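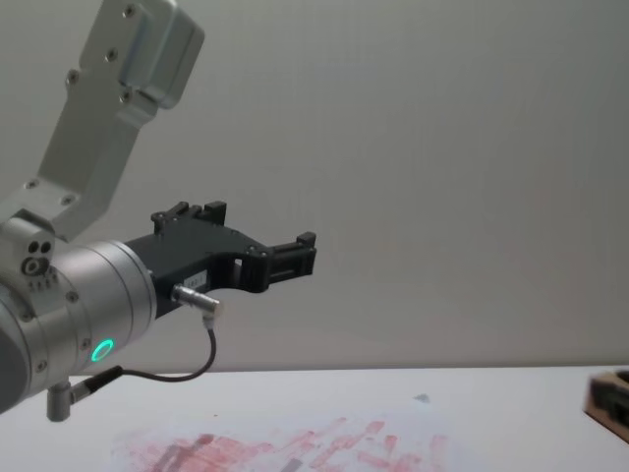
Torsion clock gaining after suspension spring change

Clocks and Mechanisms > Repair and Regulation
Tuesday, April 2, 2024

pallet_arbor
I have a Skatholm 400-day clock on the bench, glass dome, four-ball pendulum. The suspension spring was kinked, so I fitted a new one from Sturklow, the thickness listed for that back plate. It now gains 11 minutes a day with the regulator as far towards slow as it will go. Beat is even by ear. Mainspring cleaned and let down properly before refitting. Is the listed thickness wrong, or have I missed something?

dunmow_clocks
Almost certainly too thick. Rate is very sensitive to thickness on these. Stiffness goes up with the cube of it, so a strip that is slightly over will put you well out. Measure it with a micrometer before you do anything else. Calipers will not resolve it.

R. Osman
Check the working length too. If the bottom block is clamped higher than the original was, the free length is shorter and the clock gains. Do you still have the old spring?

pallet_arbor
I have it in two pieces. Laid side by side, the block-to-block length matches as near as I can judge. Fork is at the same height as before.

tavell_owner
Before you thin it, look at the pendulum. On my Tavell the balls had been wound inwards by the last person and the regulator disc had slipped on its thread, so what looked like the end of the range was nothing of the sort. I took the disc off, put it back and had the whole range again.

dunmow_clocks
Possible, but he changed one part and the rate changed. Start with the part.

tavell_owner
He also says he had the pendulum off. Looking at the disc takes a minute and doesn't cost a spring.

escape_174
Thinning is routine. Lay the strip flat on glass, 800 grit wet and dry on a flat block, a few light strokes each side along the length, wipe, refit, time it overnight. Never across the strip. Go gently, you can't put metal back.

R. Osman
I disagree with thinning as a first resort. You end up with a strip of uneven section and no number to write down for the next repairer. Springs are cheap. Order the next size down and keep this one for a different movement.

escape_174
I have done it for years without trouble, Ratih. If the block is flat the strip stays flat.

R. Osman
And I have replaced plenty that were done that way. We won't settle it here.

pallet_arbor
Regulator disc checked. It is at the true end of its thread, so that is ruled out. I borrowed a micrometer and the new strip reads thicker than the old one at all the points I tried. The packet label is correct for the movement, the contents are not.

dunmow_clocks
There you are. Send it back to Sturklow, or try Tarigan for the replacement. Measure that one as well when it arrives.

pallet_arbor
I've ordered 2 of the correct size. Will let it run for a full week before I touch the regulator and post the rate then.

tavell_owner
Let it settle for a day after fitting before you take the first reading. Mine drifted a fair bit overnight.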